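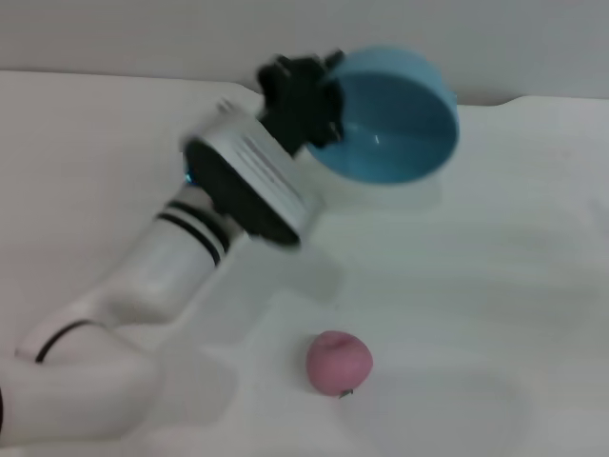

Blue bowl up, pink fruit resting on its own on the table.

Ellow Starter Service: your questions

Hi, I'm Ariel Lacson, and I run the Ellow service at Evesley. If you've rented a robot arm from us, or you're thinking about it, chances are you've already had an email from me. I get a lot of the same questions, so I've put my replies on one page. I've tried to write them the way I'd say them on the phone (minus the part where I lose my place and start over).

Last updated Thursday, January 9, 2025.

What is Ellow, in plain words?

Ellow is a rental. You get one arm, one gripper, a control box, a laptop with our Rashti software already on it, and a person from our side who helps you get the thing doing simple table work. Picking up a bowl, moving a piece of fruit, putting one thing inside another, that level of stuff. It's meant for schools, small labs, and companies who want to find out if an arm is any use to them before they spend real money on one.

We don't make the arms. We get them from Emska, put our own gripper setup on them, test them and ship them out. So if you're after a repair manual for the arm itself, it's Emska's, and there's a copy in the box. All 216 pages of it. Most people need the chapter on mounting and the chapter on error lights and never open the rest.

How much is it?

$2,000 a month, with a minimum of two months. Shipping is included both ways inside the lower 48. Alaska and Hawaii, please write to me first and I'll work out a price.

Why the minimum? The first couple of weeks always go to setting up and getting comfortable. We used to let people rent for a single month and they'd be packing up right when it was getting fun!

Do I need to know how to code?

No. Rashti lets you teach a task by hand: you move the arm to where you want it, press a button to save that spot, move it to the next spot, and so on. Then you play it back. If you do know Python you can skip all that and write scripts, and a lot of people end up doing a bit of both. I'm a hand-teaching person myself. My coworker Vanderleia Queiroz writes scripts for everything and thinks I'm slow, and she has a point.

What can it pick up?

Light household things are what we set it up for. Plastic bowls, cups, small fruit, blocks, sponges, spoons with a thick handle. Every rental comes with 20 ready-made tasks you can load and try, and they all use objects like that.

What it does badly: anything floppy, anything very thin lying flat (a credit card on a table is just misery), and glass. You can try glass if you want, but you'll be sweeping.

Heavy things are a no. Please don't find the limit by experiment. If you've got something in mind, weigh it, send me the number and I'll tell you.

Why does it grab bowls by the rim and not from underneath?

I get this one all the time, usually from people who've just watched the bowl task for the first time. The gripper would have to get under the bowl to lift it that way, and the table is in the way. A rim is easy. One finger goes inside, one goes outside, close, lift.

The catch is that a bowl held on one side likes to tip. With an empty one that's fine, and the task allows for it. With cereal in it, you'll have cereal on the table. If you need the bowl level the whole way, use the "slow carry" setting, and keep the load small and in the middle.

Will it squash my fruit?

It can, yes. There's a grip force slider in Rashti and it starts out too strong for a ripe peach. Turn it down to the lowest setting and come up a notch at a time until the fruit stays put when the arm lifts. For practice I'd go with plastic play food, at least in the first week. It's cheap, it doesn't go off, and you can drop it all day long.

What kind of table do I need?

A solid one. The arm bolts or clamps to the tabletop, and when it swings around quickly it'll rock anything flimsy. Folding tables are out, and so are desks on wheels, even with the wheels locked - I've seen one walk.

A plain, light-colored top makes life easier if you plan to use the camera add-on, and the object should be a different color from the table. White plate on white table is a bad first project. Shiny tops are usable but reflections can throw the camera off, so if you're getting strange results, lay down a sheet of matte paper and try again before you call.

Leave the table clear apart from what you're working with. Coffee especially.

How long does setup take?

Plan on an afternoon. Unpacking and mounting is the longest part, and you'll want two people for lifting the arm out of the case. After that it's plugging in cables and following the prompts on the laptop. We do a video call with you on the day, and we'll stay on until you've run the bowl task from start to finish.

If you'd like someone in the room with you, Vanderleia does on-site visits. Those cost extra and she books up fast, so ask early. Right now her next open dates are in March.

What do the lights mean?

There's one page about this taped inside the lid of the case, and please don't peel it off, the next person needs it too. It matches the colors to what the arm is doing. Any light you can't find on that page, take a photo and send it to me along with whatever the laptop screen says. The message on the screen is usually more help than the light.

Is it safe around kids?

With an adult running it, yes, and we've got plenty of schools on the list. The arm slows down in classroom mode and stops when it bumps into something. But it's still a machine with fingers that close, so the rule is hands off the table while it's moving and one grown-up holding the stop button. Classroom mode is locked with a PIN, and I'd suggest not using 1234 (they guess it, every time).

I don't ship to homes for kids' parties. I know, I've been asked.

Can I use my own gripper?

You can if it fits the mounting flange and you tell us beforehand. You'll need to put ours back on before you return the arm, with the same screws. They're in a little labeled bag. Please, the same screws. Suction cups are the most common swap, and I'll lend you a mounting plate for those if I have one on the shelf.

The arm misses the object by a little every time. What did I do?

Most likely the table or the arm got nudged since you taught the task. The arm goes back to the spots you saved, and it has no idea that the table moved. Put tape marks on the tabletop where each object starts, check that the clamps are tight, and re-save the pickup spot. It takes a minute.

If it misses by a different amount each time, that's another problem and probably the object sliding as the fingers close. Try a rubber mat under it, or come in slower.

Can I teach it two pickups in a row?

Sure. Save the first one as its own task, then the second one as its own task, then chain them together in Rashti under "Sequences." People like to teach one giant task with everything in it, and then one spot goes wrong and they have to redo the lot. Short tasks, chained. I wish I'd put that in bold in the first guide we wrote.

One thing to watch is where the arm passes between the two. Add a high point in the middle so that it goes up and over whatever is still on the table.

What if I break it?

Call me. Normal wear is on us, and that includes scuffs, worn finger pads and tired cables. Drops and spills are on you, up to the deposit. I've never charged anybody for a finger pad, so don't hide those from me.

Can I buy the arm at the end?

Sometimes. If the unit has been out on rental for a while, I can sell it, and half of what you've paid in rent comes off the price. Newer ones have to come back. Ask before your last month starts so I don't promise yours to someone else.

How do I book?

Fill in the form on the Ellow page and tell me three things: what you want the arm to pick up, what table you've got, and when you'd like to start. A photo of the table helps a lot. I answer the forms myself, normally by the next working day, and if your question wasn't on this page just put it in the notes box at the bottom.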